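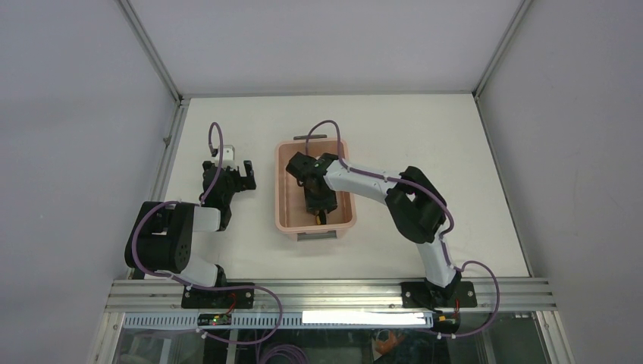 Stirudia Two-Arm Demonstration Cell

Overview | What's included | Recording | Options | Specifications | Ordering

The Stirudia is a tabletop cell for recording two-arm manipulation examples. It ships assembled, with both arms mounted and the cables run. An operator guides the arms through a task, the cell saves the motion together with the camera views, and the result is a set of episodes you can train on.

It is sold by Flurico to labs and product teams that need their own examples of their own parts. Most customers start with simple bin work: reach in, pick one object, lift it clear, put it down somewhere else. Tasks that need both arms, such as a handover or holding a tray steady while the other arm picks from it, use the same setup.

What's included

Two arms on a shared aluminum extrusion rail, each with a parallel gripper
White work surface with pale gray panels at the back and sides
Glass front panel below the rail
Cable duct along the front rail, with light strip
Fixed workspace camera
Two hand-held leader arms for the operator
Recording computer with the Eltavach software installed
Starter kit of bins and small objects
Hex keys, spare gripper pads, power cords

The arms bolt to black mounting plates. To change the spacing, loosen the plate, slide it along the rail and tighten it again. Run the camera check in Eltavach afterward. Episodes recorded before and after a spacing change should be kept in separate sets.

The side and back panels are plain on purpose. They keep people walking past out of the recordings, and they cut down on changes in the background from one day to the next. If you want a varied background for training, the panels lift out without tools.

Recording

Eltavach runs on the included computer. Name the task, type the instruction in a short sentence, and press the pedal to start. Press it again to stop. At the end of each episode the operator marks it good, bad or unsure. Bad episodes are kept unless you delete them, and many teams use them to train a success checker.

Each episode stores joint positions, gripper openings, leader arm positions, camera video and the instruction text, all on one clock. The export tool writes them to a folder per episode. You can export the whole set or filter by operator, date, task or mark.

A first project usually goes better with one task and many object positions. Move the bin between episodes. Turn it. Swap objects before the operator gets used to one of them. Shireen Zwane of our applications group recorded 615 episodes of a single bin-picking task on our shop cell in October, and that set is included on the computer as a reference. It also contains her notes on the episodes she marked unsure, which are worth reading before you train your own operators.

Options

Ngubane wrist camera kit: one camera per arm, brackets and cables. Factory fitted or supplied loose.
Second workspace camera
Soft gripper pads
Additional bin set
Rolling base with locking casters

Specifications

Arms: 2
Gripper type: parallel, two jaws
Maximum gripper opening: 64 mm
Recording software: Eltavach, one license per cell
Mounting: level bench or optional rolling base

Ordering

Episode storage beyond the built-in drive is up to the customer. Any network share that the recording computer can reach will work, and Eltavach can copy finished episodes to it overnight.

Base cell: $3,555 per month on a lease. For purchase pricing, send us your shipping address and the options you want. Installation is done by the customer and needs two people to lift the cell onto the bench. Remote setup help is included for the first month.

Page updated November 16, 2020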